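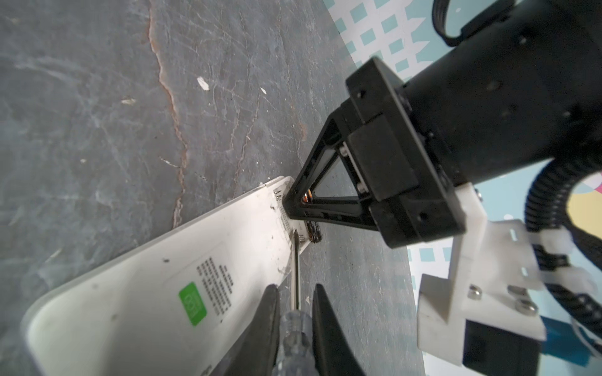 Student operators wanted: two-arm battery replacement project

Posted 2020-03-22

The Lotenside Student Robotics Club is looking for 3 people to join its remote control project at the Drokevwood workshop. The work starts in September. You may apply from any department and in any year of study. Members of other clubs are welcome as long as they can keep their bench hours.

What the project does

The group teaches a pair of robot arms to service small household devices. The current task is replacing the batteries in remote controls: open the back, get the old cells out, seat the new ones the right way around, and put the cover on again. Operators guide the arms by hand controls, and the recorded runs are used by the programming team.

We work with used remotes. Contacts may be corroded and covers may be tight. Part of the job is deciding whether a remote is worth keeping in the set.

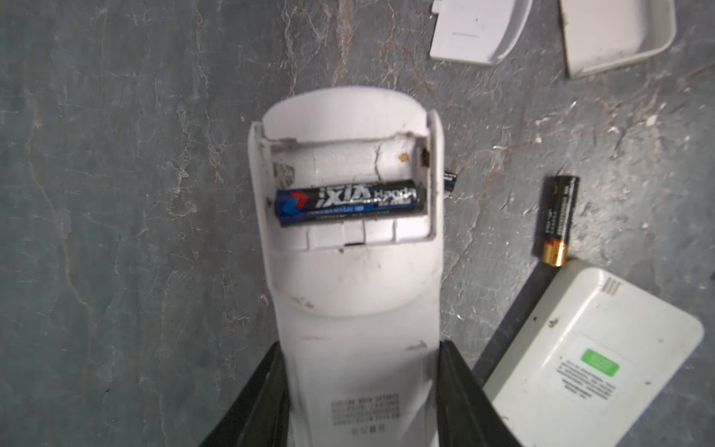 Open battery compartment with one cell in the lower slot.

What you will do

Operators work in pairs, one person on each arm. You will agree on who holds and who uses the tool, run the task, and write a short log entry after each attempt. A failed attempt gets an entry too. You will also reset the booth between runs and sort used batteries into the recycling box.

Each operator commits to 2 sessions a week for 10 weeks.
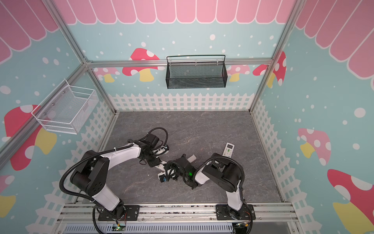

New operators train for the first 2 sessions with a current member before recording any runs. The training covers the stop button, joint limits, the log format, and safe handling of leaking cells. You will not need to write code during this period.

What we ask for

Steady hands and patience with repeated work
Basic comfort with small tools
Clear written English for the logs
Regular attendance

Experience with robots is useful but not required. If you have taken the Saengthong introductory course, say so in your application and you can skip the safety lecture.

Positions are unpaid. Students in the Dalluvine lab program may count the hours toward their practical requirement.
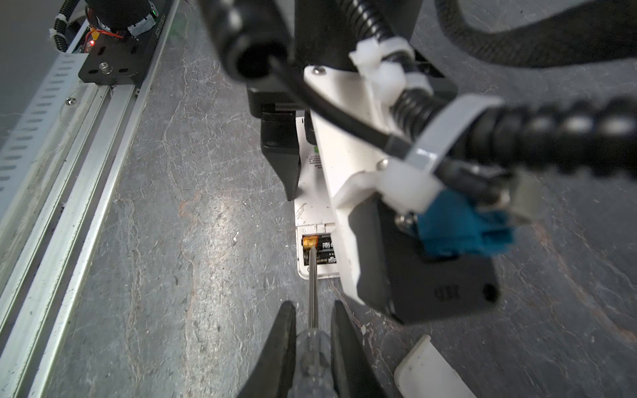 How to apply

Send a half-page note to Hemant Bhardwaj, project lead, through the club office. Include your year, your department, and the hours you are free. Tell us about one thing you have repaired or tried to repair. Applicants will be invited to try the controls at the workshop before places are offered.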